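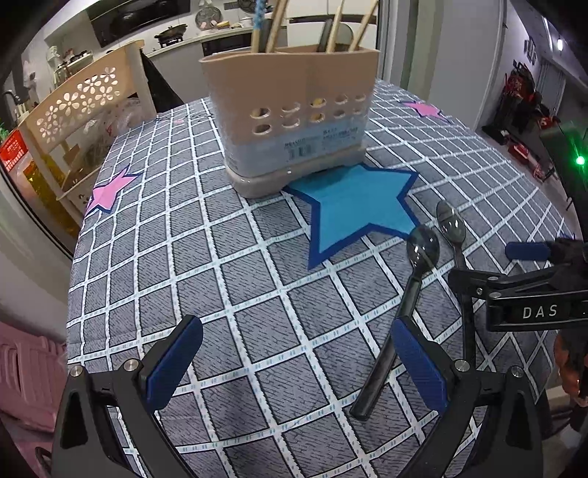 ## ¿Cómo quito cera de vela de un mantel estampado sin cargarme los colores?

**Omeo**
3/18/22

Hola a todos, a ver si me echáis una mano. Tengo un mantel gris con rombos y estrellas de colores que uso para todo (meriendas, manualidades, cumpleaños…) y se me cayó encima una vela entera de color rojo. Entera. Me puse a rascar con la uña y lo único que conseguí fue meter la cera más adentro. Quité lo gordo con una cuchara, pero queda un cerco rosado del tamaño de una moneda grande y alrededor la tela está como tiesa.

La etiqueta está tan lavada que ya no se lee nada, así que no sé si es algodón o mezcla. Me han dicho que agua hirviendo, que plancha, que congelador, que alcohol… y me da miedo que las estrellas se corran. ¿Por dónde empiezo? El mantel no vale nada, pero le tengo cariño.

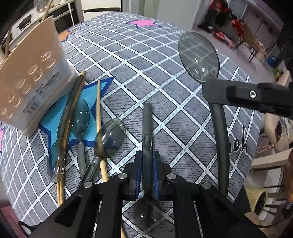
Ah, y otra duda: ¿lo lavo antes o después de quitar la cera? Porque mi primer impulso fue meterlo en la lavadora y me frené a tiempo.

---

**Cundine**

Después, siempre después. Yo lo hice al revés con unas servilletas y acabé con cera hasta en la goma de la puerta.

Te cuento lo que me funciona a mí:

1. Mete el mantel en el congelador dentro de una bolsa, un par de horas. La cera se pone quebradiza y salta con el borde de una tarjeta vieja. Con la uña no, que ya ves lo que pasa.
2. Pon papel de cocina por debajo y por encima de la mancha y pasa la plancha templada, sin vapor. Ve cambiando el papel en cuanto se empape. Yo llegué a gastar 10 hojas con una mancha pequeña, así que paciencia.
3. Para el color que quede, un poco de alcohol en un algodón, a toquecitos y de fuera hacia dentro. Antes pruébalo en una esquina del dobladillo, encima de algún dibujo si lo hay. Si el algodón sale teñido, déjalo y pasa a jabón neutro.
4. Lavado en frío y a secar al aire. Nada de secadora hasta que veas que el cerco se ha ido del todo, que el calor lo fija.

Con las velas rojas el paso 3 suele tocar repetirlo, ya te aviso. Yo lo dejé en 3 rondas y todavía se nota si te acercas mucho – pero hay que saber dónde mirar.

---

**Ikau**

agua hirviendo desde arriba con el mantel tensado en un barreño y listo, mi abuela lo hacía así toda la vida

---

**Cundine**

Eso va bien con manteles blancos de algodón, Ikau, pero sin saber la tela y con estampado yo no me la jugaría. Omeo, si al final pruebas lo del alcohol cuéntanos qué tal, que tengo un camino de mesa esperando turno.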